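Banquettes, booths and my aching back

Quick one tonight because I have to be up at 5 and the van isn't loaded. People keep asking how the breakfast room at the Prarkton job is going. Short answer - it's going. Long answer follows, sorry.

For anyone new, I do seating and casework for small hotels and inns. Mostly fix-ups, sometimes a full room. Prarkton is a full room. Old inn, low ceilings, a dining room that used to seat a crowd on loose chairs that all wobbled. Endang Oei bought the place and wants built-in seating along the window wall, plus a run of booths on the kitchen side. She knows what she wants. Love that in a client. Mostly.

First fight was seat height. Drawings said 18 inches finished, fine, normal. But the foam spec was for a soft seat, and soft foam sinks. Sit a grown man on it and he's down at 16 with the table up around his ribs. Eating oatmeal like a toddler. So I mocked one up out of scrap plywood and two kinds of foam, and we all took turns sitting on it. Endang, me, Emil Tanner from the paint crew, who is six foot four and was a very good test. Went with the firmer foam and a thin soft layer on top. Should of done the mockup before ordering the table bases, but there you go.
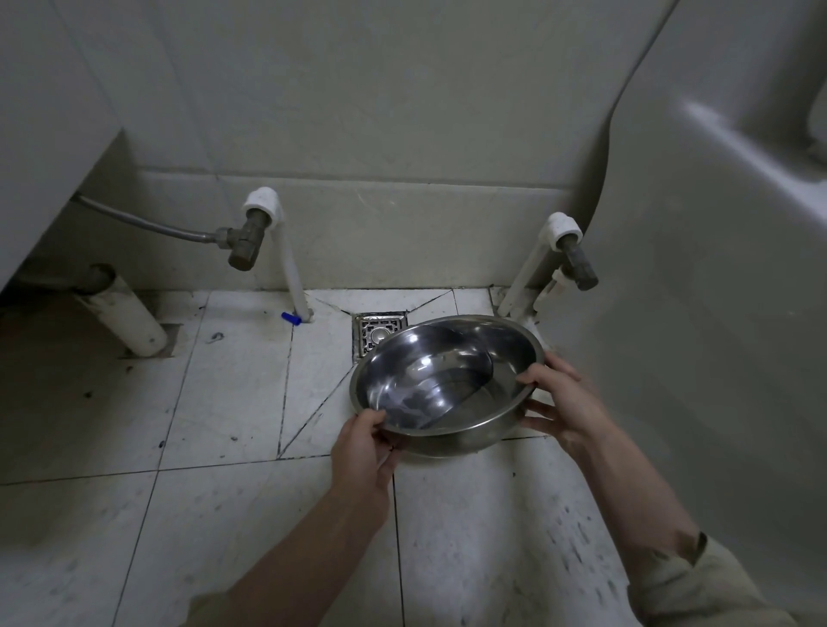

Second fight, fabric. I will never win a fabric fight. Endang wanted a pale oat color with a nubby weave. Looks great for a week. Then syrup. I brought her samples from Hubmann, who do a coated fabric that really doesn't look coated until you get your nose right up on it, and we rubbed jam in it on the tailgate of my van. Jam came off. She still wanted the oat for the backs, so the compromise is coated on the seats, nubby on the backs, same color family. Svenja Prantl is sewing all of it and she says the two will age differently. She's probably right. Ask me in a few years.

Cost on the seat fabric came in at $2,452 for the whole room, which hurt a little, but reupholstering seats hurts more.

Walls. The window wall is not straight. Not even a bit. It bows in at the middle and then sort of gives up near the corner. Built-ins hate this. What I did was build the boxes dead straight, leave a gap at the back, then scribe a cap piece along the top to follow the plaster. Took most of a day and a lot of pencil. From the front you see a clean line. If you stand on a chair and look down you'll see the cap go fat and thin, so don't stand on the chairs.

Also, toe kicks. Please recess your toe kicks. I see so many booths with a flat front straight down to the floor, and every one has a black line of shoe scuffs. Three inches back, dark color, done. Housekeeping will love you. Thiện Khổng, who runs mornings at the inn, asked if the mop head would fit under there and I went and got the mop and checked. Fits.

Outlets were another thing. Everybody wants to charge their phone at breakfast now. We put them in the seat face, low, between the tables, and the electrician grumbled about it and then did a really neat job. Left access panels with screws, not glue. I've had to cut into a glued bench before to get at one dead outlet and I'm not doing that twice.

What's left, mostly so I don't forget:

1. Last two booth backs. Frames are done, waiting on Svenja.

2. Table tops. The Prarnik tops are here but one has a chip on the corner, small, sent photos, waiting to hear. I'm not instaling a chipped one and hoping.

3. Corner unit. The inside corner seat is a dead spot, nobody's knees go there, so I'm making it a lift-up lid with storage for the high chair trays. Soft close hinges. Learned that one the hard way, on my thumb.

4. Touch up paint on the cap piece. Emil has the color, it's called Skarkadon, no idea why. Sort of a muddy green. Looked awful on the chip and great on the wall.

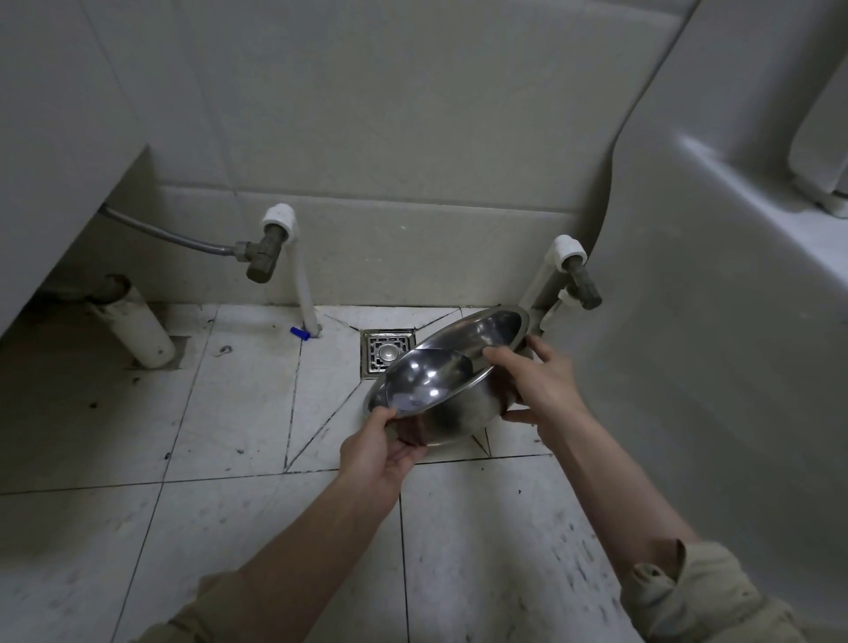 5. Final walk through with Endang. She'll bring the blue tape. She always brings the blue tape.

Opening the room sometime in May if the tops get sorted. Cyrill Aigner emailed to ask whether any of this works in a house kitchen, and yes, pretty much all of it, just go shallower on the seat if you're tight on space and don't skip the mockup. Couple of boxes and a cushion will do. Sit there and eat an actual meal.

I'll put up the scribing jig next time, a few of you wanted the measurments. Off to load the van.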